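Setting Up Your Escrow Account and Automatic Payments
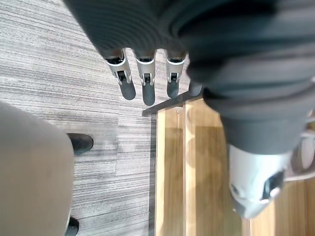

Elie Hakim

Section 6. First payment and escrow setup

Complete this section after you have created your login on the Brarnier borrower portal. Have your closing packet and a voided check ready. The portal times out after a few minutes without activity, and unsaved entries are lost.

Linking a bank account

1. Sign in and open Payments, then Bank Accounts.
2. Select Add Account. Enter the routing number and account number from the bottom of the check. Do not use a deposit slip - the routing number on it may be different.
3. Choose Checking or Savings and select Save.
4. Two small test deposits will be sent to the account. When they post, return to this page, enter both amounts and select Verify.

Note: Accounts held at a credit union may take longer to verify. Make your first payment by mail if the due date is close.

Turning on automatic payments

5. Open Payments, then AutoPay.
6. Check the amount shown against the first payment letter in your packet. In the sample screens the total is $1,665, made up of principal, interest and escrow.
7. Pick a draft date. Dates after the grace period are grayed out.
8. To pay extra each month, type the amount under Additional Principal. The portal accepts whole dollars only, and the smallest amount is $100.
9. Select Review, then Confirm. Save the confirmation number.

Caution: AutoPay does not cover a payment that is already due. If the status line reads "Due Now," make a one-time payment first.

Checking your escrow items

10. Open Escrow, then Disbursements. You should see 2 lines, one for property tax and one for homeowners insurance.
11. Compare the parcel number with your tax bill. If they do not match, upload the bill under Documents.
12. Confirm the name of your insurance company and the policy number. If you changed companies before closing, upload the new declarations page.

Note: Escrow is reviewed every June. Your payment may go up or down after the review, and AutoPay will change to the new amount without any action from you. Additional Principal stays as you set it.

Loans transferred from Mulder

Bank details do not carry over. Repeat steps 1 through 9 even if you had automatic payments before the transfer, and cancel any bill pay set up through your own bank.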